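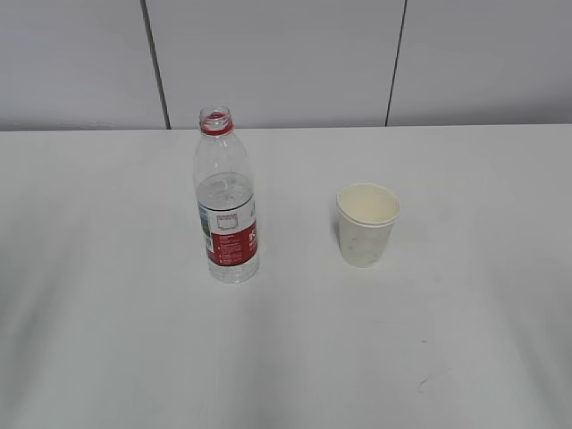
Notebook entry, April, morning session. Subject: drinking water provision for the bench staff at Kerkik workshop, and the pouring measure to be adopted for the tasting panel. The trial was carried out on the white table in the small room, which had been wiped down and left to dry before work began. One bottle and one white paper cup were set out for each pouring, with the cup placed to the right of the bottle. The cap was kept off between readings and the red ring left on the neck, as it does not interfere with the pour. Levels were read against the wall of the bottle, where the surface of the water shows a little below the shoulder and can be judged by eye without lifting the bottle from the table.

The purpose of the work is to settle how much water should be given to each member of the panel between samples. Until now this has been left to the person pouring, and the returns from the last session show that some panel members received nearly a full cup and others very little. Mrs Yousafzai has asked for one written measure that can be followed by anyone on duty.

Method. Each cup was weighed empty on the small balance and the reading set to zero. Water was poured from the bottle in one movement, without topping up, and the cup was weighed again. Each of us poured in turn, first with no instruction given and then to a pencil line drawn on the inside of a spare cup kept alongside for comparison. Eight cups were used in all and none was used twice.

Results. With no instruction, the pours differed widely and no two people agreed. A. Magsi poured the most throughout. With the spare cup for comparison, all pours came within a few grams of the 40 g intended, apart from one by T. Aguiar, which was spoiled when the bottle was tipped too quickly and water ran down the outside of the cup. That reading has been struck out on the sheet and has not been replaced.

It was noted that a full bottle is harder to control than one from which some water has already been taken. The first pour from a new bottle tends to come in a rush, and the thin wall gives under the fingers if it is gripped at the middle. Holding the bottle higher up, near the shoulder, gave a steadier stream. O. Peñalver suggested that the first pour be made into a jug and returned to the cups from there. This was tried once and found slower, with no gain in accuracy. It is not recommended.

Cups. The present stock is the plain white kind from Lashari. The store book shows 1,251 remaining, of which 400 are set aside for the Hekbridge visit and must not be drawn on. The cups held their shape for the whole of the session. One left standing with water in it until the afternoon had softened slightly at the seam. Cups should accordingly be put out shortly before the panel sits and cleared when it rises.

Labels on the bottles are to be left in place. It was asked whether they should be removed so that panel members would not be influenced by the make of water. As the bottles stay with the person pouring and are not put in front of the panel, this was not thought necessary.

Action. T. Kiani to mark up a set of comparison cups in pencil, not ink. Balance to be returned to Gridov store by 4 p.m. Wording of the measure to be circulated before the next panel.

Outstanding: whether water should be served at room temperature or from the refrigerator. No trial made.

Comments (3)

Arsalan Magsi
I accept the finding about my pouring. Please note that my second set was within the measure.

Olaia Peñalver
The jug was tried only once and with the wide-lipped one. I should like it tried again with the narrow jug before it is ruled out.

Bushra Yousafzai
Agreed, one further trial with the narrow jug. Comparison cups received, thank you. Two of the lines are rather faint and will need going over.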